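Lorraine Ngata on old desktops, dead drives and the Nisbet bench

16 October 2020

Lorraine Ngata has been taking apart office computers in Hutelstead for 18 years and she doesnt slow down to talk about it. Coffee in one hand, screwdriver in the other. Questions get answered mostly over her shoulder.

"People bring in the whole tower and say it's dead," she says. "Usually it's the drive. Or a cable. You'd be surprised how often it's a cable."

She started at a repair counter in Dretberg, hated the counter, liked the repairs. The Nisbet workshop came later. Two benches, a window that sticks, shelves of parts sorted by a system she admits is "mostly in my head."

Favorite job? Drive swaps. "Side panel off, find the cage, look at what's plugged in before you touch anything. Power and data, that's it. Then the latch." Least favorite - anything with glue.

She won't throw out wires. Has a whole drawer of them, SATA mostly, and about six she says she would save in a fire. Colored ones are easier, in her view. "Black on black on black, you're tracing it with your finger like an idiot. Give me a blue one any day."

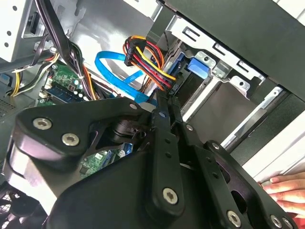 Onano disagrees, and would sooner see every cable cut to length and tied down flat, color or no color, becuase a tidy case is quicker to work in for whoever opens it next. Lorraine has heard this before. "Fine, until you need two more inches," she says, and goes back to her screws.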